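Grendalex House Residents' Services
We are posting a short series this Monday on laundry and folding in the studio units. It replaces the notice that was pinned here in November. Please read to the end before writing to the office, as most questions received last month are answered below.

Grendalex House Residents' Services
Studio units on the Vlachou side have their laundry machines in the same room as the bed. We recognize that this arrangement is unfamiliar to many new residents. It does mean that clothes can go from the machine to a flat surface in a step or two, and we encourage residents to make use of that.

Grendalex House Residents' Services
On the machines themselves. Please do not place folded clothes on top of a machine while it is running. The vibration will move them, and the office received 7 reports last term of clothing lost behind the units. Our maintenance team can move a machine away from the wall on request. Residents should not attempt this on their own.

Grendalex House Residents' Services
On loads. A studio machine should be filled loosely, with space left at the top of the drum. T-shirts and other knit items come out badly creased when the drum is packed tight, and a second cycle will not correct this. Two small loads are preferable to one large load.

Grendalex House Residents' Services
Sheets and T-shirts should be washed separately where possible. Small items collect inside the corners of a fitted sheet and remain damp when everything else is dry. If you must combine them, stop the dryer halfway through and shake out the sheet.

Grendalex House Residents' Services
On the folding surface. The bed is suitable for this purpose provided that it is made. Pull the sheet flat and clear away pillows, chargers and books. A light wrinkle in the sheet does no harm. A loose blanket does, as the garment sinks into it and the folds will not hold.

Grendalex House Residents' Services
For a T-shirt, the method we recommend begins with the two top corners. Take one in each hand, raise the shirt clear of the bed and let the weight of the cloth pull it straight. Then lower it and spread it out before making any fold.

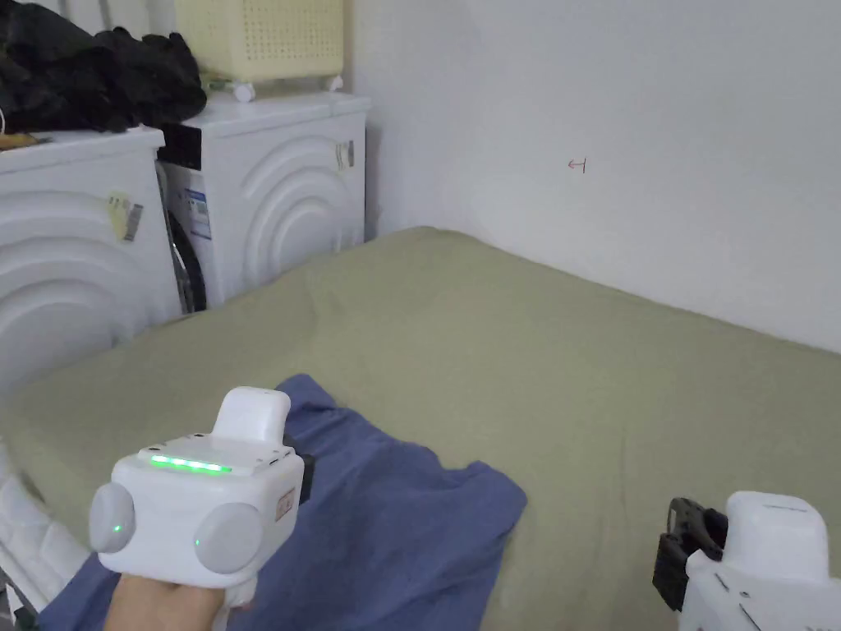 Blue cloth, on the bed and held up by its corners.
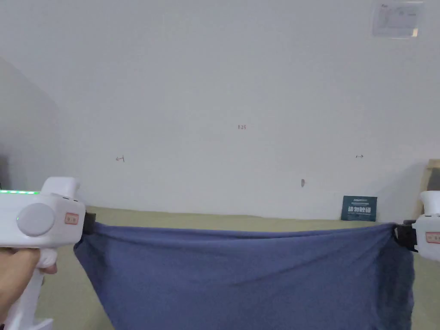
Grendalex House Residents' Services
If one side hangs in a bunch, lower the shirt and take hold of it again closer to the end of the shoulder. Pulling harder on the corners will stretch the knit, and a stretched shoulder seam does not recover. Once both sides hang evenly, lay the hem down first and let the rest follow.

Grendalex House Residents' Services
Smooth the shirt from the center outward with the flat of the hand. Open out both sleeves. A sleeve that is doubled under at this stage will leave a ridge in the finished fold, and it is easier to find it now than when the shirt is in the drawer.

Grendalex House Residents' Services
Fold one side in toward the middle and turn the sleeve back along its own edge. Repeat with the other side. Bring the hem up to the collar – or in thirds, if your drawer is one of the shallow Trellik units. Residents with the deeper Hivden drawers may fold once more and stand the shirts on edge.

Grendalex House Residents' Services
A note on drawer capacity. A shallow drawer takes 4 stacks side by side. Please do not force a fifth. The runners bend, and the drawer will then open only partway. Replacement runners must be ordered and may not be in stock when you need them.

Grendalex House Residents' Services
Several residents have asked whether shirts should be folded while still warm from the dryer. Yes. Knit fabric settles more easily when warm, and in many cases no ironing will be needed. Shirts that have gone cold in the drum may be returned to low heat for a few minutes.

Grendalex House Residents' Services
Residents without a dryer function on their machine should use the drying rack supplied with the unit. Racks are to be set up inside the room. They may not be placed in the hallway at any time, including overnight.

Grendalex House Residents' Services
The bed should not be used to dry laundry. Damp clothing left on a sheet will pass moisture into the mattress, and mattress covers damaged in this way are charged to the unit. If an item still feels damp at the seams, please hang it up and fold it later.

Grendalex House Residents' Services
Quiet hours apply to laundry machines in all studio units. Please do not start a cycle that cannot finish by 10 p.m. The walls between units carry the sound of a spin cycle more than most residents expect.

Grendalex House Residents' Services
To report a fault, send us your unit number and the stage at which the machine stopped. Last year the office handled 637 maintenance requests, of which 94 concerned laundry. Many of those were resolved by cleaning the lint filter, so please check it before writing.

Grendalex House Residents' Services
Unclaimed clothing found in the shared areas is kept at the front desk – washed, folded and sorted by floor. Please bring your resident card when collecting an item. Single socks are not held.

Grendalex House Residents' Services
The next series will cover fitted sheets and duvet covers. Questions on either may be sent to the office in advance or left as a reply to this post.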